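Chapter 6
The Tabletop: Reading, Cleaning and Caring for Pale Wood

Before we get to stains, oils and repairs (and we will get to all of them, I promise), I would like you to spend a little time with a plain wooden table. Any light-colored one will do. Pull up a chair, push the mail and the coffee cups to one side, and look across the surface with the window in front of you. Then walk around to the other side and look again. Most of my students are surprised by how different the same boards seem from the second chair, and a few of them go home and do it with every table in the house!

When I was learning this trade at Bellcombe, my first teacher, Lleucu Owen, made me do it every morning for a month before she let me touch a sanding block. I thought it was a waste of January. She would ask me which way the grain ran, and I would point, and she would tell me to put my hand flat on the wood and try again. It took me longer than I like to admit to see that she wanted me to slow down and notice the faint lines as well as the bold ones.

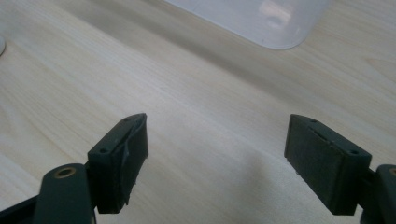
Pale woods ask for this kind of patience more than dark ones do. The grain can be very fine, with streaks of cream and beige so close in color that strong light washes them out altogether, and a matte finish gives you no shine to help you along. If you can't find the lines, lower your head until your eyes are nearly level with the top, or draw the curtain halfway. You will need to know their direction for nearly everything in this chapter, from wiping up crumbs -- yes, even that -- to smoothing out a scratch.

We will start with everyday cleaning in Section 2, which calls for a soft cloth, barely damp, and a second cloth for drying. After that come water rings, and then the deeper marks left by pens, forks and hot dishes. The chart on page 153 lists the finishes you are likely to meet at home, and it is worth a bookmark.

Warm-Up
Choose a table you use every day. Make a quick pencil sketch of the top, showing the direction of the grain and any places where the color grows darker or lighter. Keep the sketch in your notebook, as we will come back to it when we reach sanding.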